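Filed under: Workshop Builds / Robot Arms / Data Cards

# Liren Bowls - README and data card

Hello, and welcome to the bowls set! Liren is the arm we have been putting together at the shared workshop since August, in the evenings and with a good deal of tea. This folder holds 121 episodes of bowl handling on a taped table, and everything below is what I'd want to know if somebody handed me the files cold.

## The table

We cover the tabletop in brown paper and lay a grid on it in blue painter's tape. Margit Sárközi did the taping by eye, and I like it that way - the cells are there so a person can say "start it in the second one over" and be understood. Please don't use the lines for calibration. The wrist camera also shows the paper a lot grayer than the head camera does, and we left the colors alone.
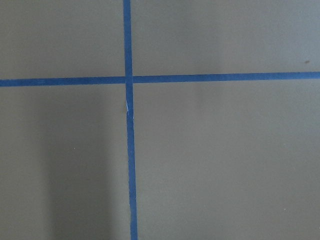 Wrist view: a tape crossing, with a small seam in the vertical strip.

## The bowls

Two ceramic bowls, one blue and one mint green, both with a shiny glaze. The glaze throws little white highlights that wander about as the lamps and the wrist move, and my first attempt at a color mask (a proud evening's work!) fell to pieces over them. Start positions are written in the notes column by row and cell, counting from the left as the head camera sees it.
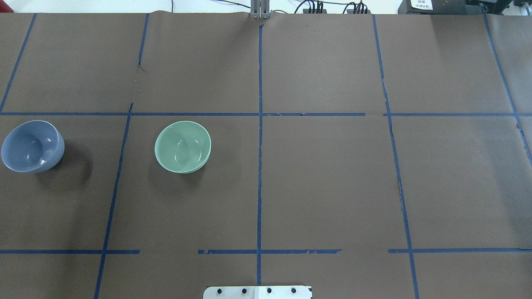 ## What is in an episode

- head/ - the wide view of the table
- wrist/ - the close view from the arm
- joints.csv - positions and gripper opening
- notes.txt - start cells, who was driving, anything odd

The whole set comes to 569 minutes, pauses included. Agustina Yáñez drove most of it, and her approaches are slower than mine and much nicer to learn from. If you only have room for a few episodes, take hers. A bowl near the left side of the table may be partly outside the head view, so load both cameras for those.

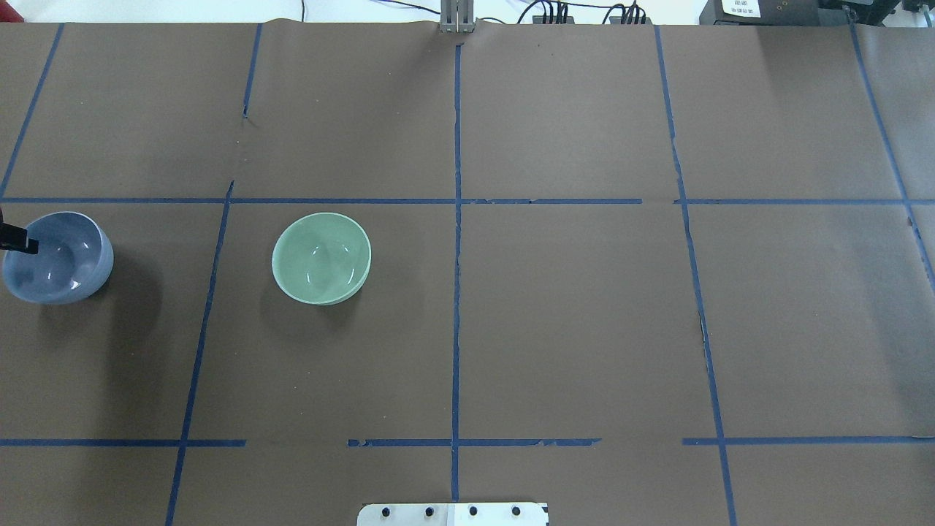 I should also say that the clocks on the two cameras are not perfectly matched. The script called dobos_align shifts the wrist stream to suit, and you'll want to run it once before anything else. It writes new files and leaves the originals be.

## Known problems

Episode 4 has no joint log. Some tape edges are ragged and the paper has creased, so background subtraction will find things that aren't bowls. Close in, one bowl can hide a good part of the other.

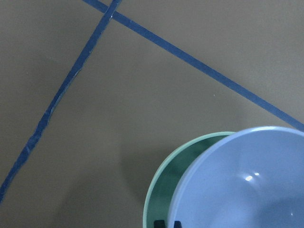 Wrist view: both bowls at lower right, fingertips just showing at the bottom.

## Reader comments

**hetta_k:** Does dobos_align need the joint log? It stopped on episode 4 for me.
**Reply from the author:** It does, sorry! Skip that one.

**pmill:** Thank you for keeping the pauses in. I'm using them to test a stillness detector.

## Related items

- Velex gripper: printed parts and wiring notes
- Hetitz table stand, version 3
- Dobos scripts: install and first run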